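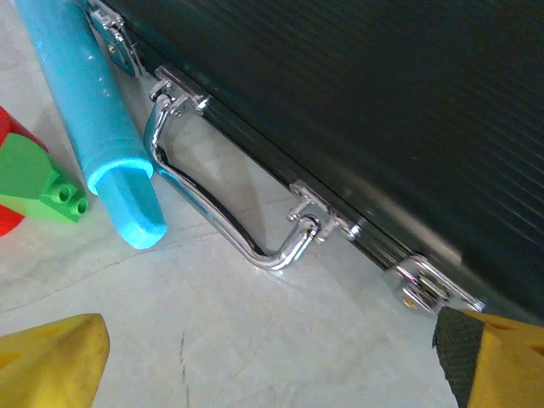

Ralldale Tabletop Display Kits: Sorting, Packing and Storage
Progress report to the Vulness Fund
Prepared by Bernice Odoi, project lead
Report date: 07/04/2023

1. Purpose of this report

This report covers the second stage of the Ralldale display kit project. The first stage dealt with collecting the display materials from the Gurkden storeroom and moving them to the workroom. The second stage deals with sorting, recording and packing them so that they can be lent out as complete kits. The report sets out what has been done, what is still open, and what we propose to do with the remaining part of the grant.

The grant terms ask for a written account at the midpoint of each stage. This is the midpoint account for stage two.

2. Position in brief

The item register now holds 100 lines. Each line is one item or one matched group of small items stored together. All lines have a register number, a short plain description and a storage location. Most have a material entry. The lines without one are discussed in section 4.

Six kits are planned. Two are packed and ready for a trial loan. The others are sorted on paper, but packing has not started on them.

Spending is within the approved budget. No transfer between budget headings is requested at this point.

3. Cases

The project plan called for hard cases for the heavier and more easily scratched items, and soft bags for textiles. We have kept to this.

The hard cases in use are the ribbed type with a metal rim. The handle and latches are mounted on the rim along one long edge. This layout suits our shelving, where the cases stand on edge with the hardware facing out, and a case can be drawn forward by its handle without moving the ones beside it.

Each case was checked before being given a kit number. The check covers the following points:

Rim: straight along its full length, no sharp edges.
Handle: swings freely, mounts secure, no loose pins or rivets.
Latches: close fully and stay closed when the case is turned on its side.
Lid: seats evenly, no gap at the corners.
Interior: clean, no old adhesive, no odor.

One case failed on the latch point. The clasp closed but could be pulled open by hand with the lid under light pressure. It has been set aside for repair and does not hold any kit at present. Vanhove has been asked for a price on a replacement latch and on refitting the existing one. We will take the cheaper option if the case passes the check afterward.

Labels are tied to the handle. Adhesive labels were tried on the lid first, but the ribs leave very little flat surface and the corners lifted. Tie-on labels are slower to write out and have held up well so far. The kit number is also written on a card inside the lid in case the outer label is lost.

4. Contents and register

The register was built from the old Gurkden list, which gave a name for each item and nothing else. Several names were used for more than one item. "Panel, large" appeared against panels of different colors, and "rod" was used for both clear and painted rods. These entries have been rewritten. The new descriptions give color first, then form, then size class. For example, the old entry "panel, large" for the pink panel is now "pink sheet panel, straight beveled edge, large."

Material entries have taken longer than planned. Clear rods are the main difficulty. Glass and acrylic need different packing, and the old list does not say which is which. Until an item has been confirmed it is treated as glass and packed to the stricter standard. This uses more padding than may be needed, but it avoids the risk of a breakage during the trial loans.

Sheet panels are less of a concern for breakage and more of a concern for surface marks. The larger ones show glare readily, and a fine scratch is noticeable under room lighting. They are now stored upright with a cloth between each one. They should not be slid across one another when a kit is unpacked, and the instruction sheet for borrowers will say so.

5. Padding

Foam tube was chosen for edge protection in place of sheet foam. A length can be cut to suit the item and reused when the kit contents change. Light blue tube is used throughout so that any piece found outside a case can be recognized as kit padding and returned.

Two points have come up in use. First, tube laid loose in a case tends to shift when the case is lifted by the handle. Lengths are now cut to reach from one inner wall to the other so that they stay in place by fit alone. Second, spare tube left on the floor next to open cases was being taken for waste. A bin for spare lengths has been placed at the end of the packing area.

No tape is used on any item. Tape was found on several pieces from the Gurkden storeroom, and removing the residue took up a large share of the cleaning hours.

6. Work surface

Sorting is done on a table covered with a plaid cloth. The cloth was not in the original plan. It was added at the start of the stage because the bare surface was marking the softer panels, and clear items set down on it were hard to see. The check pattern shows through a clear rod and shifts slightly where it does, so rods are easy to find on the cloth. The pastel squares are also light enough that small fittings can be picked out without extra lighting.

The cloth has one drawback. Items near the edge can be pulled if the cloth is caught by a sleeve or a case corner. Cases are therefore opened on the floor, and only the contents go on the table. We propose to buy cloth clips from the minor equipment heading.

Working order at the table is as follows. One kit is laid out at a time. Panels go down first, flat, with rods placed clear of the panel edges. Each item is checked against its register line, wiped if needed, and moved to the packed side. The next kit is not brought to the table until the case for the current one is closed and labeled.
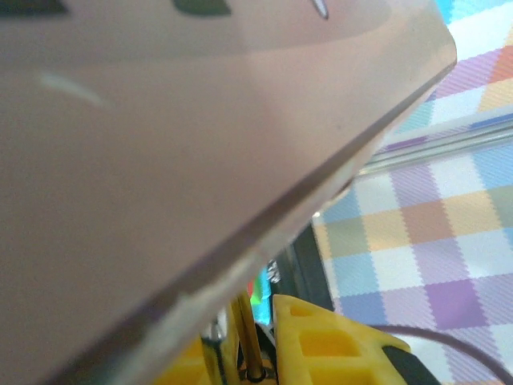 7. Trial loans

The two packed kits will go out to borrowers in the next part of this stage. Each borrower will receive the case, a contents card and a one-page instruction sheet. They will be asked to unpack the kit, set it up, repack it and return it with the card marked.

We are looking for the following information from the trial:

Whether the contents card is enough to repack the kit without help.
Whether the foam lengths are put back in their original positions.
Any new marks on panels or rods.
Whether the loaded case can be carried comfortably by one person.

The last point may lead to a change in how the kits are divided. The kit with the large panels is the heavier of the pair, and it may be better to move its rods to a separate bag.

8. Open items and risks

Confirmation of materials. Remaining work is mainly on clear rods. A method that does not mark the item is needed. Weighing against a known sample of the same size is being tried.

Case repair. Awaiting the price from Vanhove. If the case cannot be repaired within the existing budget, one kit will be packed in a soft bag with rigid inserts.

Cleaning time. Hours spent on cleaning were higher than planned - the tape residue is the main cause. The remaining kits contain fewer taped items, so the rate should fall.

Storage space. The shelves will hold all of the planned cases. They will not hold spare cases as well, and any addition to the set would need further shelving.

9. Next steps

Complete the material entries in the register.
Issue the packed kits for trial loan and record the results.
Settle the latch repair.
Buy cloth clips and a further supply of foam tube.
Begin packing the next kit once the first trial kit has been returned and checked.

10. Request to the Fund

We ask the Fund to note the position above and to approve the purchase of cloth clips under minor equipment. The current register can be sent on request. Questions on this report should be addressed to Bernice Odoi at the Ralldale workroom.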